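Subject: Re: [handheld-demos] how many laundry demos before it stops being silly?

On the demos list, someone at Bastau wrote:

> We're at 300 demos of one person folding towels on a table and the
> policy is fine on towels and hopeless on anything with sleeves. Is it
> worth going two-handed, or should we just collect more of the same?
> Also, do you bother recording in messy rooms?

Two-handed, yes, please do it! We held off for months at Kalanthorpe and I wish we hadn't. Our whole laundry set stands at 2,573 demos now, and the 570 we recorded with a gripper in each hand are the ones I'd save from a fire. Sleeves need one hand to hold and the other to go looking, and you can't fake that with a single gripper and a table edge.

As for messy rooms - all the time. We work in the big open room next to the washer, with water jugs and a fan standing about and people going past at the far end. The Uta set was all shot against one clean backdrop, and the policy trained on it got lost the first time we moved it down the hall.
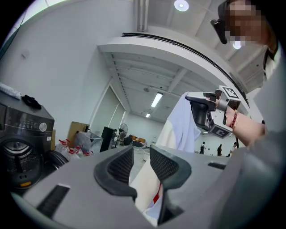 Garment work by the washing machine, a gripper on each side

A few things that helped us. Let people hold the cloth up in the air between the grippers, even if it looks clumsy, and keep the regrasps in. Change the garment every 7 demos (we used to do it every 20 or so and the sessions came out far too samey). Check that the markers on the grippers stay in view when wrists turn over - we lost a whole afternoon to that in January. And mix thin fabrics with thick ones early on!

I'm putting the Kwok export script in the shared folder tonight. It wants left and right streams with matching clocks, so fix your offsets first. Would love to see what your sleeves look like after a week of this.

--
Kalanthorpe data collection

Comments (3)

tablecloth_9: Same experience with regrasps. We trimmed them all out and had to put them back.

mk: Does the Kwok script handle dropped packets?

oddsocks: Trying the 7 rule on pillowcases tomorrow, thanks!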